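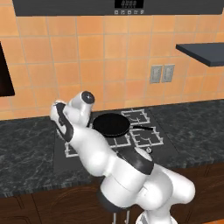 Attachment 1: kitchen render, orange tile wall and gas cooktop, screen version

Ticket 783
Product: Bravska wide printer, Trodine print driver
Opened by: Loan Võ, Lã Interiors
Assigned to: Kilian Rüegg
Opened: Monday, October 5, 2020
Status: closed
Subject: oranges print pink, but only sometimes

Hi there! Loan again from Lã, the little design office above the bakery (you helped me with the paper feed in August, thank you, it's been good as gold). New problem. Anything orange comes out of the Bravska looking like canned salmon. I've put the scan of the bad print in the upload folder along with the driver log.

The maddening part is that it's only sometimes. I printed a sheet first thing this morning and it was fine, a bit dull maybe, and then after lunch the same file came out pink. I hadn't touched anything! Well, I'd eaten a sandwich.

What I've done so far, so you don't have to ask:

Ran the nozzle check. All the bars are there, no gaps, the yellow looks like yellow.

Ran a head cleaning anyway. Same pink.

Swapped the yellow cartridge for the spare. Same pink, and now I've got a half-used yellow sitting in a sandwich bag on my desk. Is it okay to put that back in later or have I wasted it?

Turned everything off, waited, turned everything on. First print was good, I did a little dance, second print was salmon.

Paper is the Cerkby matte we always use, same box as last month. Quang Lã (my boss, it's his name on the door) thinks it's the paper. I don't think it's the paper.

We have a client set due Thursday and it's all warm colors, terracotta and apricot and so on, so I'm a little jumpy.

Reply from Kilian Rüegg
Thanks for the log, it helps a lot. You can put the yellow cartridge back if the outlet is still clean. Keep it upright until then. Could you tell me which computer each print was sent from, and print the built-in test page from the printer's own panel? It's under Maintenance, Color Page. That one doesn't use any computer.

Loan
Okay, so, the built-in page is gorgeous. Beautiful oranges! I printed it twice to be sure and both were right.

As for which computer, that's where I feel silly. The good ones this morning came from the old desktop by the window, and the salmon ones came from my laptop, mostly. But the good one after I restarted was from my laptop too, so that blows the theory, doesn't it? Wakana Fujimoto shares the desktop with me and she says she's never had a pink print in her life.

I also tried the plain office paper just to shut Quang up (he's fine, he knows I say this). Pink on that as well, so I'm calling the paper innocent.

Reply from Kilian
Your log shows two print queues on the laptop, both pointing at the same Bravska. One is called "Bravska" and the other "Bravska (Copy 1)". Can you look at the color settings in each? Open the queue, then Printing Preferences, then the Color tab, and send me what it says next to Color Handling.

Loan
Ohhh. Two queues. I never noticed, the names get chopped off in the print box so they both just say "Bravska" with dots after.

Here's what I've got:
Bravska: Color Handling, Application Managed. Paper profile, Cerkby Matte.
Bravska (Copy 1): Color Handling, Printer Managed. Paper profile, Glossy Photo 2.

We don't own any glossy photo paper! I have no idea where that second one came from. Thiện Lâm set up my laptop when I got it and he swears he only made one. He did say the Trodine update in August asked him to "keep or replace" and he picked keep, so maybe that did it?

So am I right that my design program is doing its own color correction and then Copy 1 is doing another one on top of that? And after a restart the laptop picks whichever one it feels like as the default?

Reply from Kilian
Yes on the double correction. The update adds a second queue if you choose keep, and it comes in with factory settings. On the default, Windows is probably set to follow the last printer used, so it moves around depending on where your last job went. Please do the following:

1. Cancel anything waiting in Copy 1.
2. Remove Copy 1 from Printers and Scanners.
3. Turn off "Let Windows manage my default printer".
4. Set the remaining Bravska queue as default.
5. Restart the laptop and print the same file three times, with a different document in between.

Loan
Step 1 was a bit of an adventure. There was a job stuck in there from last week, a 69-page price list I'd given up on and printed at the copy shop instead. It wouldn't cancel, just sat there saying "Deleting" for ages. I stopped the print spooler from the Services window (I looked up how, very proud) and started it again and then it was gone.

Steps 2 to 4, no trouble at all. I renamed the good one "Bravska MATTE" while I was in there so it's readable in the print box.

Step 5, orange, orange, orange! I did a letter in between and one of Wakana's floor plans. I held all three up to the window next to this morning's good one and I can't tell them apart. They're a touch darker than my screen but they always have been, and I think my screen's too bright anyway.

One more thing before you close this. The printer is showing a maintenance message now, something about a service after 2,000 sheets. Is that urgent, or can it wait until the client set is out the door? I don't want it stopping halfway through on Wednesday night.

Reply from Kilian
It can wait. That's the notice for cleaning the feed rollers, and it won't block printing. Run the roller cleaning sheet when you have a quiet half hour. I'd also check the desktop for a second queue, in case it got the same update.

Loan
Checked the desktop, only one queue there, and it's set to Application Managed like it should be. Wakana is insufferable about it.

I put the half-used yellow back in and ran another nozzle check, all bars present. Roller cleaning is on the calendar for Friday. I've stuck a note on the laptop lid saying REPLACE, NOT KEEP for the next Trodine update, and Thiện has a copy of it too. You can close this one, thanks so much Kilian!

Closed by Kilian Rüegg. Cause: duplicate print queue with printer color management on. Fix: queue removed, default printer fixed.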